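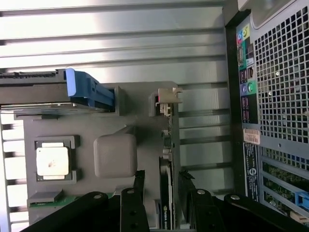
Our department is preparing a written procedure for the dismantling of end-of-life desktop computers by robot arm, and I should be grateful for guidance from members who have already taken such a procedure through internal approval. The present draft treats the computer as one object with one risk rating. I doubt that this is adequate. With the side cover off, the processor in its retention frame, the graphics card and its retention clip, and the blue-handled drive carrier all lie within the same small volume as the gripper linkages, and each calls for a different approach direction and a different limit on force. The cell is at our Perkberg site and the project is registered internally as Olmedo. The batch awaiting treatment consists of 130 desktop towers of mixed age.

My questions are as follows.

Should the procedure set separate force and speed limits for each type of component, or one conservative limit for the whole task?

Who should confirm that the machine has been isolated from the mains and left to discharge, and where should that confirmation be recorded?

Is it acceptable for parts removed by the arm to be set down anywhere within the guarded area, or should a fixed location be prescribed for each?

Our safety adviser has already reviewed the guarding and the emergency stops, so I am not asking about those. The robot is a collaborative model, but we do not intend to rely on that description. References to clauses in published standards would be welcome, although plain statements of local practice would be equally useful.

Asked in: Automation and Handling - Good Practice
Viewed 1,673 times
3 answers

Answer 1 (accepted by the author of the question)

We operate a comparable cell under the name Remix and our procedure has been through two revisions. I shall take your points in order.

On limits, we set them by component. A single limit low enough for a processor socket will not release a drive caddy, and operators will then ask for it to be raised. Our document has a table with one row for each component, giving the direction of approach, the maximum force, the maximum speed within the case and the action to be taken if the limit is reached. The action is the same in every row: the arm stops, holds its position and waits for a person. It does not retry. Retrying was permitted in our first issue and was withdrawn after a bent socket.

On isolation, the confirmation should be made by the person who loads the cell, at the time of loading, and recorded against the serial number of the computer. We require the mains lead to be physically absent. A switch in the off position is not accepted. The power supply is not to be opened in the cell under any circumstances, and our procedure states this on its first page. The coin cell on the motherboard is removed by hand at a separate bench.

On placement, prescribe a fixed location for every part. We use a fixture plate with a recess or slot for each item, fastened to the table and included in the calibration check at the start of each shift.
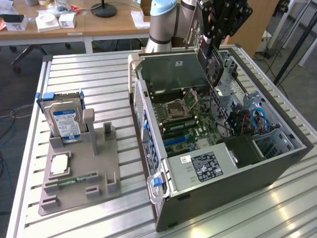

Tower on its side at right; parts fixture at left with hard drive, processor and memory module.

Three points on layout should be written down, as they are easily lost when staff change:

The computer is laid in the same orientation each time, against a stop, with the open side upwards.

Any hinged panel or air baffle is either secured open or removed before the arm enters the case. A panel standing open under its own weight should be treated as a moving obstacle.

Cables that cross the path of the gripper are cleared by hand first. Drive data cables and supply leads are the usual difficulty, and we do not ask the arm to move them.

I would also advise that storage devices be given their own section. Once a drive has left its bay it is a data-bearing item, and in most organisations the rules for custody are stricter than the rules for handling. Our log shows the drive's serial number, the slot in which it was placed and the time it left the cell. The cell may not be left unattended while a drive is in the fixture.

As to published standards, ISO 10218 covers industrial robots and their integration, and ISO/TS 15066 deals with collaborative operation. Neither will tell you how to take a processor out of a socket. Your own risk assessment has to do that part, and an auditor will expect to see it carried out for the task as well as for the robot. Please check which edition applies to you before quoting clause numbers, as ours were out of date when first audited.

Comment from the author of the question: Thank you. The table by component will be adopted. May I ask whether the calibration check is carried out with the fixture empty or loaded?

Reply: Empty. We touch off on two posts and compare with the stored values. If either is out of tolerance the shift does not start.

Answer 2

I agree with most of the above but would add a point on static. Wrist straps protect components from people. The gripper requires its own earth path, and this should be tested at the fingertips, since printed or coated fingers will often isolate the tip from the arm. We test monthly and after every change of finger. If the parts are going for shredding you may decide that this does not matter, but the decision should be recorded.

I would question the use of force limits taken from another site. Ours at Illance were borrowed from a supplier's note and were unsuitable for older cases with stiff latches. We have now processed 903 units and the table has been amended many times. Allow for this in your document control - a form that needs four signatures for a change of one value will not be kept up to date.

Answer 3

We use one limit for everything and have had no problem. Up to 600 machines a year, mostly the same model. Keep it simple.

Comment on Answer 3: It may help readers to know whether your parts are reused or scrapped.

Reply: Scrapped, apart from the memory.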